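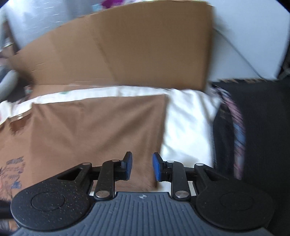 Cumar: cloth handling, software notes in pictures

Cumar is the software side of our cloth handling work. It takes recordings from hand-held grippers, turns them into training data, and runs the resulting policy on an arm. The gallery covers the recording end and the tools that read it. Entries were written in March and have been edited since where the code changed.

Jaw opening

The width of the gap between the fingertips is read from the camera view, with no encoder on the linkage. Jenik, our tracker, finds the two blue pads and fits a line to the inner face of each one. When one pad is hidden by fabric it holds the last good value for 8 frames and then marks the reading as missing. Earlier versions guessed, and the guesses ended up in the training set.

Background

White cloth, cardboard and a white wall are close in brightness under our lights, and the first segmentation model merged them. Retraining on mixed clutter helped more than changing the lights did. Cardboard creases still come back as cloth edges now and then. A filter on edge length removes most of them, at the cost of some short real hems.
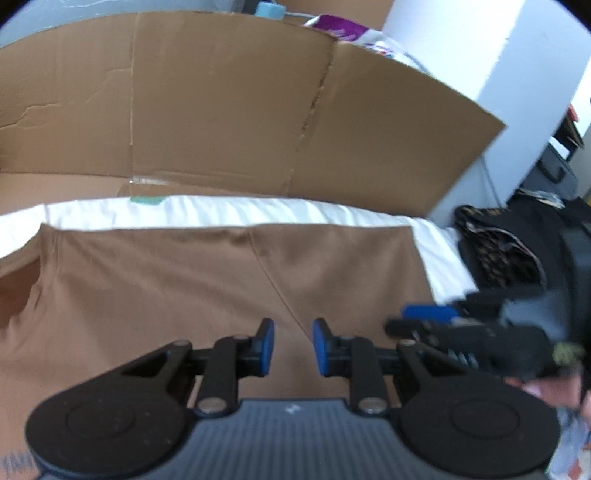

Seams and folds

A seam is useful to the planner because it stays with the garment when the fabric moves. A fold does not. Tuncer scores each dark line in the cloth as one or the other and passes only the seams on as candidate grasp points. Soft diagonal folds are the hardest case, and brown fabric is worse than white.

Two grippers

Each gripper records its own video and its own pose track. The tracks are lined up afterward by Olden, which matches the clocks first and then refines the offset using moments when one gripper is in view of the other. If the offset cannot be brought under 3 milliseconds the pair is dropped and the two recordings are kept as single-hand data.

Data set so far

There are 483 paired recordings that pass all checks. The policy trains on short windows cut from them, with 4000 windows held back for testing. Windows where both jaws stay open from start to end are kept, as the policy has to learn the approach as well as the grasp.

Still open

Jenik loses the pads in fast motion. Tuncer has no idea of the inside and outside of a garment, so a collar or sleeve opening is treated as a dark patch and skipped. Work on the second problem starts in June.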